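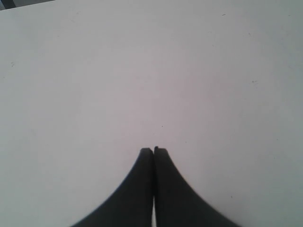 About the Skerescombe workshop

We are a shared workshop in Skerescombe with 13 keyholders, one decent pillar drill and a robot arm called Stutunau. Wanda Esposito started the arm at home, on a kitchen table her family had hoped to eat at. It moved in with us last August.

The gripper has two black fingers that meet along their inner edges, with ribbing down the outside of one of them. Syafiqah Raju looks after that end. Gilang Pattinasarany writes the software and sweeps up, though the white worktop still has specks on it – he says they are useful for focusing.

What we build

Mostly the arm. It has cost us nearly 600 pounds so far, and Larasati Siregar keeps the receipts in a biscuit tin. The aim is for it to sort screws by length. At present a patient child would be quicker, and would probably ask for less wiring.

Joining us

Membership is 90 pounds a year. You get a key, a shelf and a say in what music goes on. Come to 141 Illambridge Road and ask for Zahira Gunawan, who will show you the fuse box first.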